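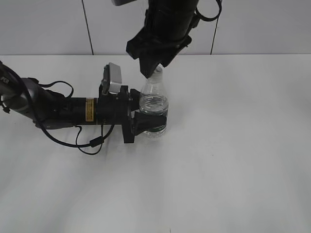

Two-arm handling practice is the body of rules and working habits used when two robot arms share a task on one object, such as holding a bottle with one gripper while the other works at the cap. It draws on general robot safety standards, on shop-floor experience and, more and more, on written codes put together by the labs and small plants that do this work every day. It's a young field and a lively one, and much of its best material still lives in binders beside the bench.

Background

General industrial robot standards such as ISO 10218 deal with the robot, its installation and the people near it. They leave plenty of room for local rules on how two arms should behave toward each other. The best known of these local codes is the Holtcombe Code, first drafted by Patricio Aguirre in April as a two-page checklist and since grown to 126 clauses. The current edition is dated 6/24/25. A shorter version, the Skatden Notes, is written for teaching labs and keeps to everyday words, a real gift to newcomers.

Roles of the arms

Most codes name a holding arm and a working arm before any motion begins. The holding arm takes the weight and keeps the object still. The working arm does the turning, pulling or pressing. Swapping roles in the middle of a task is allowed under Holtcombe, but only through a declared handover, with both arms stopped and both grips checked.

The approach is covered in surprising detail, and it makes wonderful reading for anyone who likes a well-thought-out procedure. The working arm should come in from a direction that keeps its wrist and cables clear of the other arm. Where the object is a bottle held upright, an approach from above is preferred. Speed is lowered before first contact and stays low until the grip is confirmed.

Grip and contact

Thin-walled plastic is the classic teaching case. A clear drink bottle gives under pressure, so a grip firm enough to resist a twisting cap can also crush the wall. Holtcombe asks for a force limit on each gripper separately, plus a combined limit for the pair. Skatden adds that contact on the shoulder of a bottle should be treated as contact in its own right and written into the task sheet, even when the main grip is elsewhere. 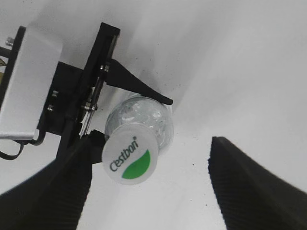

Nerea Villalobos has argued that the combined limit is the wrong place to start. In her view a crew should set the cap torque first and work back to the holding force, and she would happily trade ten clauses on grip for one good clause on letting go. Her letter to the Holtcombe editors led to a new section on release, now among the most widely copied parts of the code.

Cables and clearances

Loose cable loops are normal on an arm with a wrist camera, as the joints need slack to turn. The rule is to check that slack at the far ends of the planned motion, with both arms in place. Jestora, a training workshop, has its students run each path slowly with the grippers empty before any object goes on the table. Warning labels must stay readable after cables are dressed – a small point, but one that audits pick up again and again.

Records

Good practice calls for a log of every stopped or failed attempt, along with the force settings in use. The Paracha logbook, an open collection kept to the Holtcombe format, holds 1,349 entries, of which 211 concern caps and lids. It is a marvellous resource, full of frank notes on slipped grips and dented bottles, and several clauses in the current edition trace back to it.

Open questions

The codes still differ on who may restart a pair after one arm faults. Holtcombe requires both arms to be reset together, while Skatden lets the holding arm keep its grip if the object could spill. A joint wording has been proposed but not adopted.

Filed under: Robotics | Codes of practice | Workplace safety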